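Aligning the Fingers on a Lillik Hand-Held Gripper

Part 2 of the build notes. Part 1 covered printing and the trigger linkage. 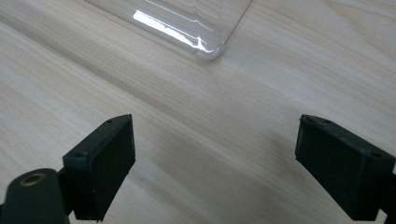 By this point the body should be assembled, the trigger should return on its own, and both finger arms should swing freely by hand. If either arm binds, go back to the linkage and fix that first. Alignment done over a sticky pivot will not hold.

The procedure takes an evening at the bench. Everything in it can be done with hand tools.

What you need

Hex drivers for the finger screws and the pivot screws
A steel rule and a small square
Feeler gauges, or strips of printer paper
Fine sandpaper on a flat block
Low-strength threadlocker
A soldering iron with an insert tip, if any inserts have to be reset
A few light household objects for testing

Step 1. Check the inserts

Run a screw into every threaded insert on the body before mounting anything to it. It should start with finger pressure and go in square. An insert that leans will pull the part mounted on it to one side, and the error at the fingertip is several times larger than the error at the screw.

To reset a leaning insert, thread a long screw into it, warm the insert through the screw head, and push the screw upright against the square. Let it cool with the screw still in place. Trí Châu, who drew the current version of the body at the Taller workshop, made the insert holes slightly tapered for this purpose. Bodies printed from the older files have straight holes, and the insert may sink while you are correcting it. Stop as soon as the rim is flush.

Step 2. Mount the fingers loosely

Fit each finger to its arm with the screws just short of tight. The finger should move when pushed and stay where it is left. Do not use threadlocker yet.

The left and right fingers are mirrored parts and are easy to swap. The bevel faces the tip on both. If the screw holes do not line up with the arm, you have the wrong finger.

Step 3. Set the closed position

Close the trigger fully and hold it with a rubber band. Look through the joint toward a light. The pads should meet along their full height.

A gap at the tip means the fingers are toed out. A gap at the base means they are toed in, and for this tool a very small amount of toe-in is useful — it lets the tips touch first on thin objects. I set mine so that one strip of printer paper slides in at the base and is gripped at the tip. More than that and flat-sided objects will rock.

Check height as well. Stand the square on the bench and compare the two tips. Anything over 2 mm should be corrected by shimming the lower arm at its pivot.

Step 4. Dress the pads

Printed pads have ridges and the occasional high spot. Place the sanding block flat against the pad and take a few light strokes along its length. Brush off the dust and check again with the paper strip. Stop when the strip drags evenly from top to bottom. A polished pad grips worse than a slightly rough one.

Step 5. Lock the screws

Take the screws out one at a time, add a small drop of threadlocker, and return each to the same position. Doing them together loses the setting. Keep threadlocker off the pivots.

Step 6. Test on the bench

Use a clear table with even light. Start with something rigid and square, then something round, then something thin and flat. Nghĩa Đặng runs each object 3 times from each side and marks any that twist on the way up. Twisting usually comes from uneven pad contact, so return to step 3 before changing anything in the linkage.

My finished tool weighs 148 g without the wrist strap. If yours is much heavier, check the infill setting on the body.

Recheck the closed position after the first week of use. New pivots settle a little, and the gap tends to open at the tip. The Suvarna pivot bushings moved less than the printed ones on my build, but they need the pivot holes reamed to size before fitting. Part 3 covers the reaming and the wrist strap mount.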